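4. Setting up a memorial page

Use this section once you have an administrator login for Plumton. Each memorial page holds one name, a short tribute and a list of family contacts. Revised January 2019.

4.1 Before you start

You will need the signed consent form from the next of kin. Do not enter any details without it.

4.2 Creating the page

1. Log in and choose Memorials, then New.
2. Type the full name as it appears on the consent form, including any accents - the search treats Lepik and Lepík as different names.
3. Enter the rank or role, the station and the years of service.
4. Paste the tribute into the large box. It can be up to 2849 characters long, with spaces.
5. Choose a reading or prayer from the list, or leave this set to None.
6. Press Save as draft.

Note: drafts are kept for 40 days and then deleted.

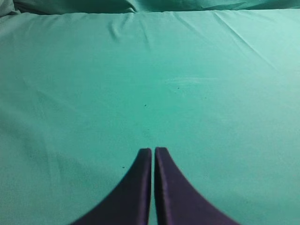

4.3 Adding family contacts

1. Open the draft and choose Contacts.
2. Add the next of kin first. This person receives the approval email.
3. Tick Keepsake if the family has asked for an engraved tag, and check the postal address. Tags go by Fedex and cannot be sent to a PO box.

Caution: contacts are emailed as soon as you press Send for approval. You cannot call the message back.

4.4 Publishing

The page goes live 24 hours after the family approves it. If they ask for changes, edit the draft and send it again. For error 474, write to Parveen Arain in the support office and give the page number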